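October 2020

1/ I want to write a little about learning to spell in English as an adult. I moved from Ullar to Katley with good grammar and terrible spelling. People here are kind, so they don't correct you, and then the mistake lives with you for years.

2/ My first problem was colour and neighbour. At school we had American books. Here the "u" came back, and I began to put it everywhere, also in "doctour". My manager kept that email.

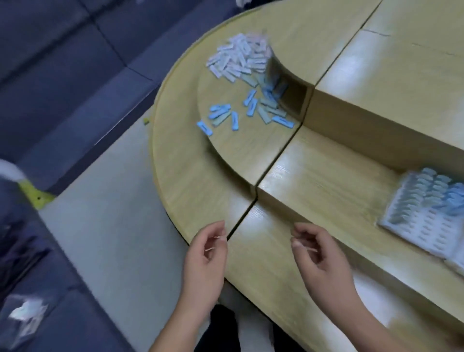
3/ The method which finally helped me is old and boring: ten words in the evening, by hand, no phone. I say the word, cover it, write it, check it. For the long ones I first spell with my fingers on the table. Thumb and finger pinched together, both hands low over the pale wood, one small tap for each letter. "Necessary" has nine taps. I lost the second "s" for many years.

4/ I keep the words in a notebook from Bolis, the stationery shop near the station. Now there are 713 words in it. Roughly 400 I can write without thinking. The others are still my enemies, especially "rhythm" and "queue".

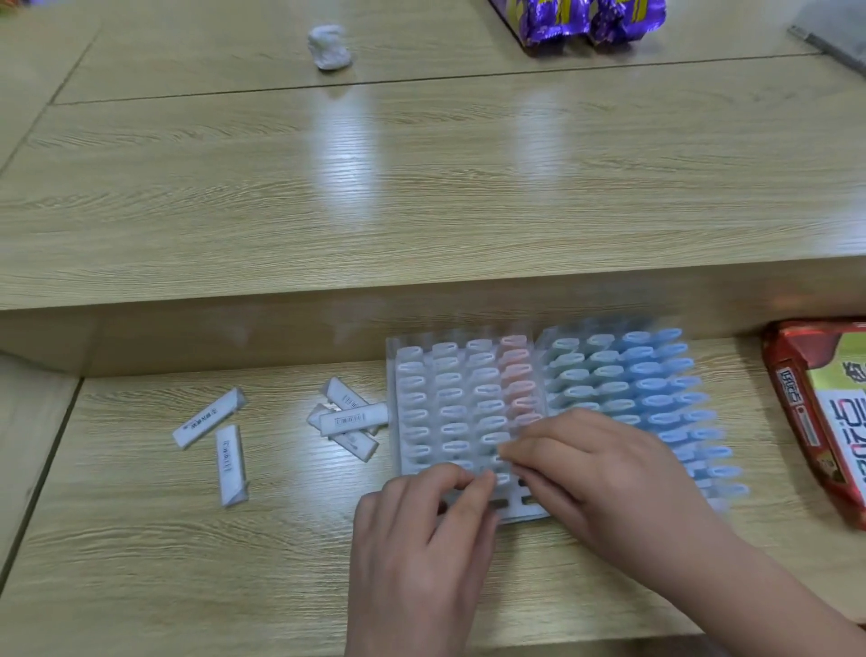

Crumpled paper and a purple snack wrapper. Study evening.

5/ Please don't learn from lists of "most difficult words". I did this for one winter and learned to spell "onomatopoeia", a word I have needed zero times. Take the words from your own messages, the ones where you stop and choose an easier word instead. I wrote "soon" for years to avoid "immediately".

6/ Also, write in pencil. With pen I became afraid of the page and wrote very small, so that the mistake would be small too. With pencil I write bigger and I try more.
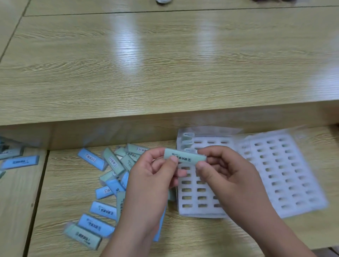

Mint green, and the most important tool on my desk.

7/ My goal is to write all the December cards without checking any word. There are 12 cards, and one goes to a family on Au Street who always answer with beautiful long letters. I am already practising "sincerely".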